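Parvaneh Ghaffari
5/23/24

Thread on deck rules for robot-tended lab benches. We rewrote ours in February after 17 revisions of a document that had grown to 31 pages. The short version follows.
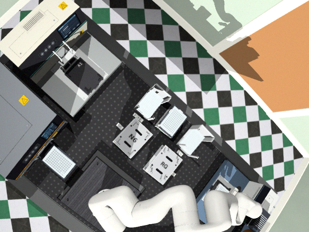 1/ Every position a robot can place to gets a name. The name goes on the part, in plain text, and the same string goes in the scheduler. No aliases. If the scheduler says N6, a person standing at the bench should be able to find N6 without a drawing.

2/ Names are never reused. If a nest is retired, its name is retired with it. We broke this once at Paslow and spent two days reading logs that were correct for the old layout and wrong for the new one.

3/ The simulated cell is a controlled document. Same revision number as the physical deck, same change form, same sign-off. A nest that moves 5 mm on the bench moves 5 mm in the model before the next run is released.

4/ Model the things you don't grip. Lids, rear brackets, guard panels, holder edges. Our collision reports come mostly from brackets that were left out of the model to save time.

5/ Warning labels go in the model too. People push back on this one. The reason is training: operators learn the cell on screen first, and they should learn where the hazard labels are along with everything else.

6/ Plate status belongs in the scheduler. A tag in the view is a display of that status and has no authority of its own. If the tag and the database disagree, the run stops and a person clears it.

7/ Approach height is set per nest, per labware type. Omier ships one default for all of them. Don't keep it. A tall rack next to a low nest needs its own path, and the path has to be checked from both neighbors.

8/ Acceptance test for a new or moved nest: 500 pick-and-place cycles in simulation, then 167 on hardware at reduced speed with an empty plate. Any regrip counts as a failure and the count starts over.

9/ Reduced speed means reduced speed for the whole test. Solís asked if the last few cycles could run at full rate. No - that is a separate test with its own form.

10/ Keep the failed runs. Havulus deletes them on a schedule unless you change the retention setting, so change it before you start.

11/ Still open: how to version shared racks that move between two cells. If you have a written rule that works, I would like to read it.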